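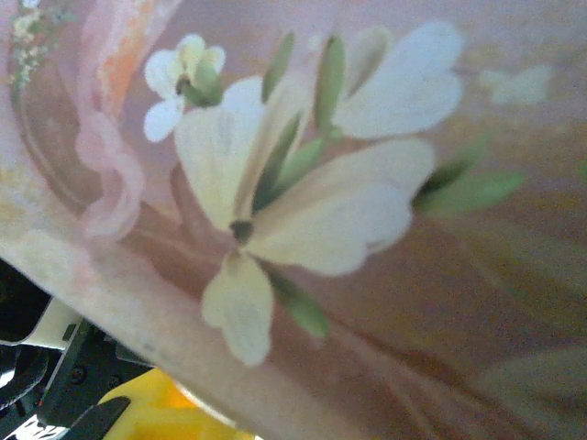
MULTNESS, 2023-12-26 – The Demar Street branch library will close for 19 days in the new year while its heating system is replaced. The last day of regular service is the first Friday after the holiday.

Books due during the closure have been given a new due date, and no fines will be charged. The outside return slot will be locked, so please hold on to your items or take them to the Ulis branch. Holds already placed will be sent to Ulis and kept there for pickup.

Branch manager Imelda Talavera said the old boiler failed three times last winter. "We were running space heaters in the children's room," she said. "The new system should be quieter too."

Staff will pack 3,000 books from the lower shelves along the north wall, where the pipes run. Those titles will show as unavailable in the catalog until the branch reopens.

The Wednesday flower painting class moves to the upstairs room at Ulis – same time, same supply list. The tax help desk is not affected. Call Hidayah Nair at extension 213 with questions about room bookings or the book club sets.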